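Mivora Clear Hardwax Finish, Satin
Item 1736

Plant-oil and wax finish for bowls, boards, spoons and tabletops. One coat for turned ware, two for flat surfaces. Dries to a low sheen and leaves pale woods close to their natural color.

Can size: 50 ml or 294 ml
Apply with: lint-free cloth
Recoat: next morning
Case pack: see Pesow trade list, code 3360
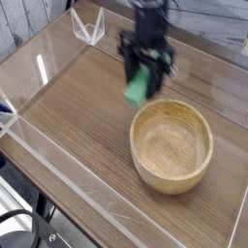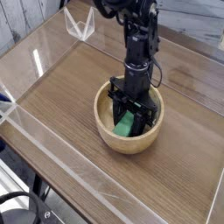 Round wooden bowl on a wooden tabletop, both views.

Sand to 240 grit before the first coat. Wipe off all excess within ten minutes – thick film stays tacky. Do not use over varnish or shellac. Lay used cloths flat outdoors to dry, as oily rags can catch fire.

Not for dishwasher use. Refresh when water no longer beads.

Also in this line: Khamphan Board Wax, Zakatell End Grain Sealer.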